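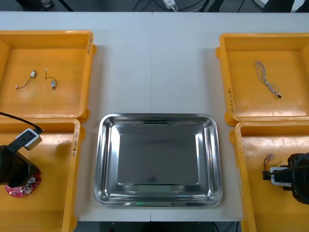

Orange trays and a stainless steel tray on a white tabletop.

Plendari to take your old cables, provided you untangle them first

Sunday, November 11, 2018

Plendari households will be able to drop off dead chargers, orphaned cables and small electrical odds and ends at the Yurt from tomorrow, ending a long local tradition of keeping them in the second kitchen drawer until the drawer no longer opens.

The shire says the trial will run for 30 days and is free to residents. The Yurt, for anyone new to town, is the brick hall beside the swimming pool. It has never been a yurt. The name came out of a public vote, and the shire has been living with the result ever since.

Items must be sorted before they are handed over. Phone chargers go in one tray, loose cables in another, and anything with a battery still in it has to be given to staff at the counter. Printers will not be accepted, whatever colour they are and however small your brother-in-law thinks they look.

The sorting rule is the part that has caused the fuss. A draft put out in July asked only that cables be "reasonably separate". The final version says each one must be coiled and tied, and that tangled bundles will be handed back to their owners. The shire received 666 submissions on the draft, easily its best response on any subject this year, including the rates.

Plenty of those asked what counts as a tangle. The shire's answer runs to a page and a half and has a diagram - the diagram is not bad, if a little optimistic about the average person's extension lead.

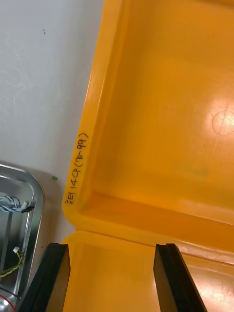 What it costs

Running the trial will cost the shire $43 a day on top of normal staffing at the hall, most of it for cartage. The sorted material goes by truck to Skorkadia Metals in Pemino, where the copper is recovered and the plastic is dealt with separately. Skorkadia pays the shire by weight, at a rate neither side would give us. The shire did say that it should not be thought of as a revenue stream, in the tone of an organisation that had briefly thought of it as one.

Pemino tried something similar a couple of years back, with a skip outside the library and no rules at all. It collected a respectable amount of cable, along with a barbecue, a rowing machine and a good deal of lawn clippings. The skip was taken away after three weeks and Plendari's planners mention it often.

Opening hours are 9 am to 3 pm on weekdays, which neatly covers the time when most people with a drawer full of chargers are at work. A Saturday morning session is under consideration. The shire would like to see the demand first, and it plans to measure this by how many people turn up on weekdays.

Data is another matter. Old phones and hard drives can be left at the counter, but the shire will not wipe them and takes no responsibility for whatever is on them. Residents are urged to do it themselves at home beforehand. The instructions for this are online, as are the instructions for tying a cable, and the second lot is longer.

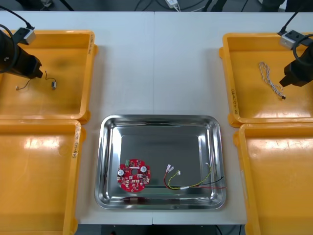
One Pemino resident told us the coiling rule was perfectly sensible and that people over the river would have managed it without a diagram. A Plendari ratepayer, reached at home, said she had already spent an evening on hers and had come across a charger for a phone she sold before her children were born. She is keeping it, in case.

Enquiries can be made at the Yurt counter during opening hours. Cable ties are not supplied.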